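How to write a stop rule your simulated robot can live with

Most teams running a mobile arm in a simulated house have a stop rule. It usually says "stop if unsafe", and it was usually written by someone on the way to lunch. This page goes through how we write ours at Plustau, in the order we do it, including the parts we got wrong first.

You will need a working simulator, a robot model with at least one arm, a text file, and a colleague who enjoys finding fault. Ours is Bogdan Sârbu. You can't have him.

Before you start

Pick one room and one job. We used a living room and "go to the far end without touching anything". It sounds too easy to bother with. Our first batch was 2,973 runs of exactly that, and the log was not a cheerful read.

Don't start by copying a rule sheet from a real robot cell. Those assume a fence, a floor that has been cleared, and people who have been told. A house has a sofa in it. Read the proper standards that apply to your machine too, by all means, and get someone qualified to tell you which ones do. A rule sheet for simulation is no substitute for any of that and won't impress an inspector.

Step 1. Say what counts as the robot

Write down every part that the rule covers. The base, the body shell, both arms, wrists, fingers, and anything being carried. Our first version covered the base and "the arm". Our robot has two arms. For several weeks one of them was, legally speaking, weather.

If the robot picks something up, the thing becomes part of the robot until it is let go. Put that in as its own line. A long spoon changes your reach a good deal.

Step 2. Say what counts as contact

Simulators will report a collision when two shapes overlap by a hair and then forget it the next tick. Decide now whether that counts. We say it does. Tomás Ó Conaill argued for a short grace period, on the grounds that the physics engine is a liar, and he was right about the physics engine. We still log every touch and sort the liars out afterwards.

Keep two kinds:

Intended contact: the fingers on the object named in the job, and nothing else.
Unintended contact: all the rest, including the floor, the walls and the robot's other arm.

Resist a third kind. Ours was called "acceptable contact" and within a month it contained everything.

Step 3. Draw the keep-clear distances

Give each sort of furniture a distance, and measure it from the nearest part of the robot. Measuring from the middle of the base is quicker and will let a forearm through a television while the numbers look lovely.

Soft things may have a smaller distance than hard or breakable ones. Anything with a screen gets the large one. If the object isn't on your list, it gets the large one as well, until somebody adds it. This makes people update the list with surprising speed.

Step 4. Decide what "stop" means

There are more answers than you'd like. Freeze every joint. Stop the base and let the arms finish. Back off along the path you came by. Write out which one applies and when.

We freeze the lot for unintended contact, and for a keep-clear breach we stop the base, hold both arms and wait. We dropped backing off after a run in the Skarinthorpe flat, our least loved test layout, in which the robot reversed politely away from a bookcase and into everything behind it.

Step 5. Say who may restart it

A stop that clears itself is a pause. In simulation it's tempting to let the script carry on, and for bulk runs you may have to. Mark those runs as self-cleared, then, and don't mix them with runs where a person looked first. Tomás once spent most of January unmixing ours.

Step 6. Check the rule against the robot's own views

Print the rule and go through saved views with it, one line at a time. You want to know what the robot could have had to go on when the rule was supposed to apply. Do both arm views and body views, and include the dull ones.
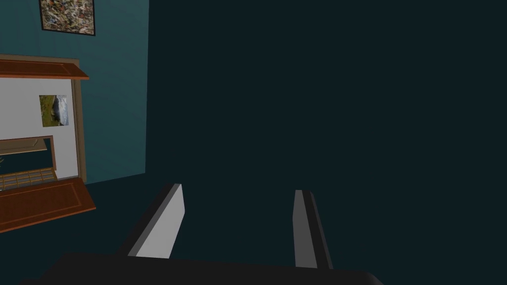
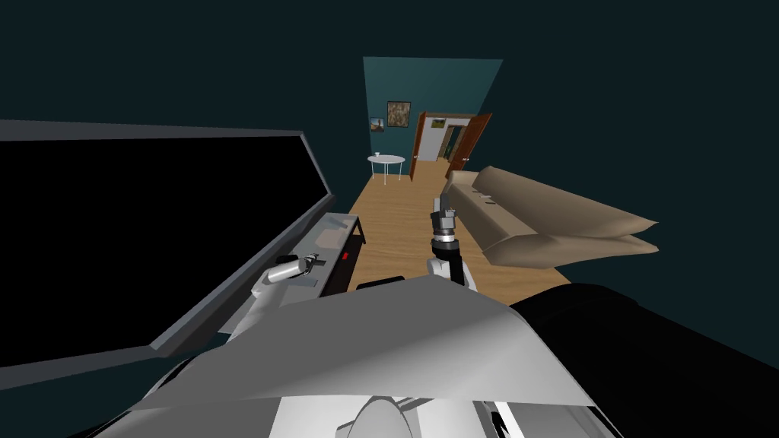 The gripper view has a great deal of dark wall in it and open fingers with nothing between them, so the secretary cabinet on the left is the only furniture a distance rule could use. In the wider one, check each arm separately: the left gripper is over the console, close to the corner of the television, and the right is up near the middle. A single figure for "distance to nearest object" would tell you very little about which arm earned it.

Step 7. Hand it to someone unkind

Give the sheet to a person who didn't write it and ask them to break it without breaking any line of it. Allow an afternoon. Bogdan needed less. He parked the robot out of range of everything, swung both arms in full circles and declared it compliant, so there is now a line on arm speed.

Fix what they find, then give it to them again. Ours took 4 rounds.

Keeping it up to date

Put a version number on the sheet and write that number into the log of every run. When you change a distance, rerun the old failures before any new jobs. The Brennan layout and the Maritz layout both passed under version 2 and both fail under version 4, with the same robot doing the same thing. The older passes stay in the log with their version next to them, and please don't average across the two.

Keep the sheet to one side of paper. If it runs over, look for the word "acceptable" and start there.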